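We use cookies to remember your settings and count visits. Accept | Manage choices

Updated in July

Zelano removable wallpaper review: good paper, poor instructions

I have put up pasted wallpaper for years and avoided the peel-and-stick kind for most of them. The early ones I tried stretched when you pulled them straight, and the corners lifted once the heat came on in the fall. Zelano's butterfly pattern kept showing up when I searched for something light for a small room, and the store page had 1,722 ratings, most of them good. I bought two rolls with my own money and put them up over two afternoons.

The rolls come in a plain cardboard tube with a paper sleeve. Each one weighs 800 grams on my kitchen scale, so it is easy to handle alone on a step stool. There is a printed grid on the backing, and it was accurate on both of mine. The instruction sheet is one side of one page. It tells you to clean the wall and start at the top. It leaves out how long to wait after painting, how much to overlap at a corner, and what to do about textured walls. I waited four weeks after painting because that is what I do with any paper. Their customer service took three days to answer my email and then sent me the same sheet.

Hanging it

The first strip matters most. I drew a plumb line in pencil, peeled back a few inches of the backing, and set the top edge a little high so there was something to trim. The glue is weak for the first several minutes, and you can lift the strip and put it back without stretching it. After that it grips. I moved one strip three times and it still lies flat.

A felt-edged smoother works better than the hard plastic kind. I used a cheap one from Carrasco first and it left faint shiny lines on the white parts, so I switched to the Lemance felt one I already had. Change your knife blade often. A dull blade drags this paper and leaves a fuzzy edge along the baseboard, and you can't fix it afterward without a new piece.

Outlets are the usual job. Shut off the power, take off the cover, hang the paper right across the box, then cut an X and trim it back. Inside corners took me the longest. I cut the strip so a quarter inch turned the corner and started the next piece on top of it. The first corner I did by wrapping a full strip around, and it pulled away overnight. I had to redo it.

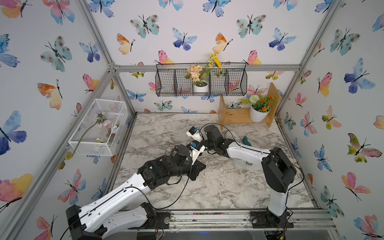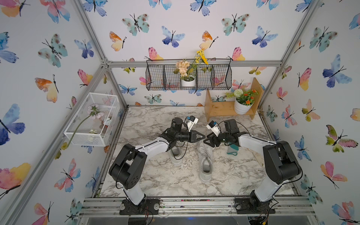

Watercolor butterflies on a white ground.

Yoga Ngau
Contributing writer, walls and paint

Pattern and color

The pattern is a quiet one. If you want a wall people notice from the street, this is the wrong paper. The white ground helps a small space feel less closed in, and it also shows every mark. I got a gray thumbprint near the light switch on the first day. A damp cloth took it off, and a little dish soap took off a smear of pencil. I have not tried anything stronger and the sheet warns against it.

Matching at the seams is easy with a pattern this loose. If you are off by a hair, you have to look for it. I wasted less paper than I usually do, maybe a foot and a half per strip. My rolls matched each other in color, but I checked the lot numbers before opening them, and I would do that every time. If you think you may need another roll, buy it at the start.

I also looked at the Pavside version of the same kind of paper. It is thicker and hides small dents in the wall better. It is also stiffer, and I could not get it to sit properly around a window frame. For a flat wall with no windows I might pick the Pavside. For anything with corners I would stay with Zelano.

Taking it off

I pulled down a test piece after five weeks. It came away in one sheet if I went slowly and kept it close to the wall. Pulled fast, it took a chip of paint about the size of a dime. The paint under it was an ordinary eggshell. Renters should test behind a door or inside a closet first, and should warm the edge with a hair dryer before peeling.

It has stayed up through a humid stretch with one small lift near the door trim. I pressed it down and it has held so far.

The price is fair for the quality, but shipping adds more than it should, and returns are only taken on unopened tubes. Sample sheets are sold separately. Get one, stick it up for a week, and look at it in the evening with your own lamps on before you order the rest.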